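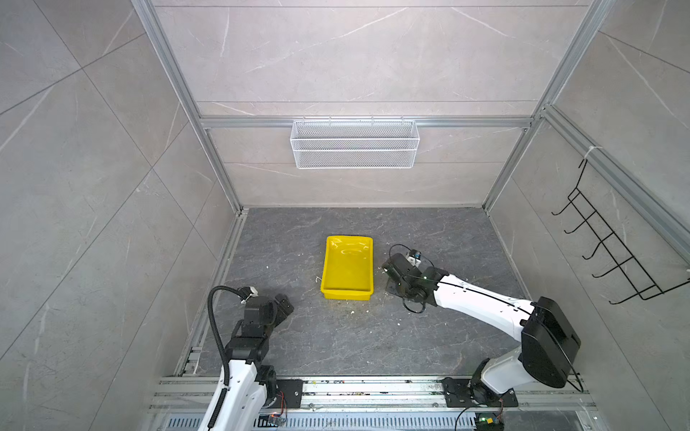 Wall storage in a small work area comes down to two decisions: what the load hangs from, and how far it sticks out into the space you need for your hands. I have changed my mind on both several times since June, and the current arrangement is the first one I have left alone for more than a couple of weeks. The principle is simple enough. The walls are tile patterned like pale gray marble, and I don't drill tile if there is any other way to hold something up. So the horizontal aluminum rail across the back carries the white wire-mesh basket, a long one with a row of small hooks along its top edge, and the black rack with the five curved prongs is on the right wall. The yellow tray lives on the work surface between them. Anything that doesn't belong in the basket, on a prong or in the tray doesn't belong on the bench.

Some notes on each, mostly for my own reference.

The basket

My previous basket was a deep one from Prakia, and depth was the problem. Things went in, sank to the bottom and were bought again. I found three identical rolls of masking tape in it when I took it down. A long, shallow basket holds less in total but you can see the full contents from where you stand, and the second layer is never more than a hand's width from the first.

Fine mesh matters more than I expected. With widely spaced wire, pencils and brush handles poke through and catch on whatever passes below. With fine diamond mesh they stay put. The penalty is cleaning. Dust settles where the strands cross, and a cloth only moves it around. A stiff dish brush and warm water with a little soap works, followed by a full dry before it goes back on the rail. Do not put coated wire in the dishwasher. I did this once with the Prakia and the coating lifted at the welds.

On load: I weigh what goes in. The limit I have set for myself is 5 pounds, well under what the rail will take, and I have never been near it. The limit exists to stop me from putting jars up there.

The prong rack

Prongs beat hooks for anything with a loop or a handle hole, provided they curve up at the tips. Straight prongs shed their contents when somebody leans on the bench. Tatu Urio has a straight-prong rack from Ulon over his sink and has glued a small bead to the end of each one. It works, although he had to do it twice, the first time with the wrong glue.

A rack like this should go on a side wall. On the back wall, the prongs point straight at you and take up the reach over the surface. On the side they use space that was idle anyway. Mine are assigned from the back wall forward:

Scissors
Hand brush
Tape measure
Cloth
Whatever is in use that day

The last position is left open on purpose. When I filled it permanently, the thing in use that day ended up on the surface, and other things gathered around it.

The tray

I went through several trays before settling on a shallow one with sloped sides. Steep walls make small items hard to pick up, as your fingers have nowhere to go. With a slope you can slide a screw or a button up the side with one finger. Bright color is also useful against a dark surface. My old gray tray was close enough to the stone pattern that I regularly set things down beside it.

I keep it with the long axis running front to back. Sideways, it blocks most of the usable width. The rule is that the tray is emptied at the end of every session, into the basket or into the drawer.

The surface

Dark stone pattern with white veins is a poor choice if you care about crumbs. Every pale speck shows, and the veins make it hard to tell a speck from the pattern at a glance, so you end up checking with your hand. Ilze Jankauskaitė suggested wiping from the back corners forward, in overlapping strips, which is slower than circles and leaves far less behind. I use a damp microfiber cloth from a Dikeck multipack and then a dry one. The whole routine takes about 30 seconds if the tray is lifted first.

For the horizontal seams on the back wall I use an old toothbrush once a month. They are thin and don't hold much.

Still open

The basket can slide along a rail if it is knocked. I would like a stop on each side, something removable. Zip ties would do it but have to be cut every time the basket comes down for washing. Lo Presti makes a small rubber clamp that looks about right in the catalog, and I have ordered a pair.

I would also like a label for the basket, but I haven't found one that stays flat on mesh. A luggage tag is next.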